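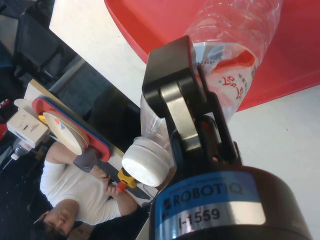
A clear plastic bottle with a white screw cap.

What happens to a plastic bottle?

Most drinks bottles are made from a plastic called PET. It is light, it lets you see the drink inside, and it does not shatter when you drop it.

How is it made?

A bottle starts out as a small, thick tube that looks a bit like a test tube. The screw thread at the top is already there. A machine warms the tube until it is soft, puts it inside a mould and blows air into it. The plastic stretches out and takes the shape of the mould.
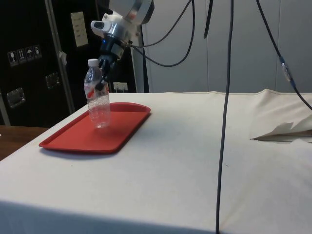 The walls are very thin, so bottle makers add ridges. Try this with paper. A flat sheet flops over when you hold it by one end, but if you fold it into a fan it stays stiff. Ridges do the same job for a bottle.

The cap is usually a different plastic. It has to be a little harder so that it grips the thread and keeps the drink in. The label is a third material – often a thin film wrapped round the middle.

Getting a bottle ready for recycling

1. Drink what is left, or pour it on a plant.

2. Rinse the bottle with a little cold water and put it upside down on a tray or draining rack.
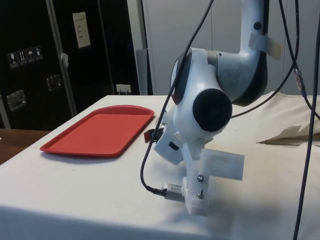 3. Squash the bottle from the sides and screw the cap back on.

4. Put it in the recycling bin. Rules differ from town to town, so ask a grown-up what your bin takes.

Why squash it?

An empty bottle is mostly air. In the Tratport classroom, Gijs Prins filled a box with 18 bottles that had not been squashed. After his class had flattened them, there was room for a lot more.
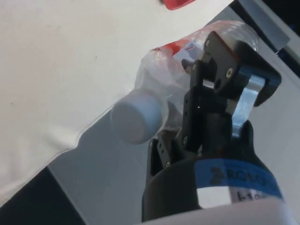 At the sorting centre, bottles travel along a moving belt and are separated by type. Then they are pressed into big bales, which can weigh around 300 kilograms. Thin plastic creases easily, and when it does the label bends with it, like the red band on this bottle. Later the bales are opened, and the plastic is washed and chopped into flakes. Caps and PET are parted in a tank of water: cap plastic floats and PET sinks. The clean flakes can be melted to make new bottles, or spun into threads for fleece jackets.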